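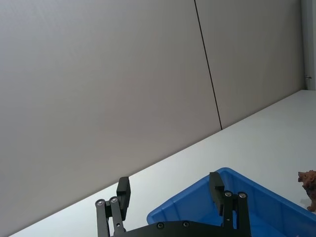
A white table, a gray wall and a whole lot of November

I have a white table! I know that's not much of an announcement, but if you've followed the back room saga since summer you'll understand why I've been going in there with my coffee every morning just to stand next to it.

The wall is the part I fretted over. I went through so many grays. Some went purple by lunchtime, one looked like wet cement, and one that Nuria Lencho swore by in her own hallway turned minty green in mine. The winner is a pale, flat gray called Olmedo, and I love it so much I'd paint the car with it. It doesn't shine at all. The light just slides across it and gets a little softer on the way, and I haven't hung one single thing on it. I had a plan for a row of frames. The plan is on hold, possibly forever.

There's a thin dark seam running down between the wide panel and the narrow one, and I've been asked (twice by my mother) when I'm going to fill it. I'm not! I like having a line there. Jomar Agbayani offered to come by with a tube of filler and I told him he could come by with dinner.

Now, the table. The top came from Joncombe, the secondhand office place out past the rail yard, and it cost me 300 less than the one I'd been mooning over online. Eliseo Varela drove it home for me in his van with the radio on full blast, and we got it through the back door on the third try after taking the door off. The hinge pins went into a coffee mug so we wouldn't lose them. We lost the mug. It was on the roof of the van the whole time.

I was worried white on pale gray with off-white trim would feel like a dentist's office. It doesn't, or not to me. The tabletop has a cool, bluish look next to the wall, and the trim at the side is brighter and creamier, so you get three quiet colors that are all close to each other and still not the same. I could talk about this for an hour. Tegwen Prosser, who was on the phone with me when I first noticed it, can confirm that I did.

What I'm going to do at it

Everything, is the short version. Cutting out fabric, for a start, which I've been doing on the bedroom floor for years and my knees are done with it. Wrapping presents. Sorting the seed packets that live in a shoebox and come out every winter looking more confused than before. I also promised Teresa Loureiro I'd finally put together the quilt top we started at her place, and she's bringing her half over as soon as she finds it.

I do have one rule for the table, and it's that nothing gets to live on it. Things can visit! They can stay for an afternoon, or a weekend if they're a quilt. But I know myself, and the minute I let a stack of mail settle in, it invites friends. So the mail goes in the kitchen where it belongs, and the Urkum bins (the gray ones with lids, finally back in stock) go underneath.

Still to do

The bins need labels. The lamp I want is a Jonora with the long arm, and I'm waiting on it because 480 is a lot for a lamp and I've said that out loud to myself in the shop more than once. I need a chair too. Right now I'm using the step stool, which is fine for coffee and terrible for sewing.

If anyone has a good way to keep a white surface clean around fabric chalk, please leave it in the comments. I've got pink chalk and blue chalk and I'm a little scared of both. Photos of the quilt when Teresa turns up her half.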